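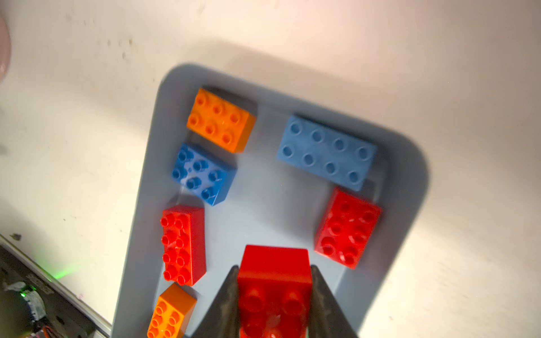 Equipment Planning for the Two-Arm Bench: Project Report, Part 3

3.1 What we were asked to do

The course gave each group a budget of $2000 for the spring and asked for a purchasing plan that would carry the bench into next year. Our bench already has two arms on a shared rail, a wrist camera, and a box of toy bricks. The plan we inherited from last year's group said the bench needed new grippers, a second wrist camera, and a "precision parts tray." We could not find any test results behind that list. It looks to us like a list of things people wanted.

3.2 Two quotes and what they leave out

We asked for prices from Drandent and Clarnent. Drandent sells a gripper pair as a kit, and the price fits in the budget if you read only the first page. The mounting plates are extra, and so are the cables. Clarnent includes the plates but wants a yearly fee for the control software, starting in month 2. Neither quote says how long a set of finger pads lasts. We wrote to both and got a brochure back from one of them.

The brochure says the new fingers improve grasping by 70 percent. It does not say compared with what, on which objects, or who did the measuring. We left that number out of our comparison table.

3.3 Do we need new grippers?

We ran 16 trials with the grippers we have. The task was to pick a brick out of the tray with one arm and pass it to the other arm, which then adds it to the stack. A trial counted as a failure if the brick fell or if one of us had to reach in.

Most of the failures came in the pass between arms, with very few in the pick. When we went back through the logs, the bad passes lined up with the two arms disagreeing on where the meeting point was. A new finger does nothing for that. Recalibrating the arms costs an afternoon in the lab, so we think it should be tried before anyone spends money on hardware.

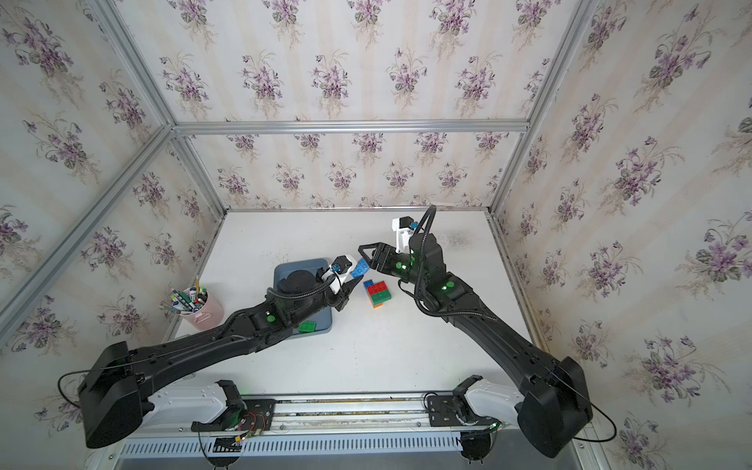

Marar group, who share our lab hours, read a draft of this section and disagreed. They said 16 trials is too few to rule out the fingers, that worn pads and bad calibration can look the same in a log, and that we should at least price a set of replacement pads before calling the grippers fine.

We accept the point about the pads. A set of pads is cheap compared with a full kit, and we have added it to the plan. We still don't think the trials support buying the kit.

3.4 The tray

The plastic tray stays. The quoted replacement has molded slots for each part, which would make picking easier, but the point of the task is that the bricks lie at different angles. Paying to remove the problem we are supposed to study makes no sense to us.

3.5 Proposed order of spending

First, calibration, no cost.
Second, replacement finger pads for both arms.
Third, spare cables from Boltar.
Fourth, a second wrist camera, only if the trials are repeated after calibration and the pass still fails.

The rest of the $2000 should be held until May. We were told that unspent money might be taken back, and we know this is why earlier groups bought things in a hurry. We would like the department to put its carry-over rule in writing before the next group starts its plan.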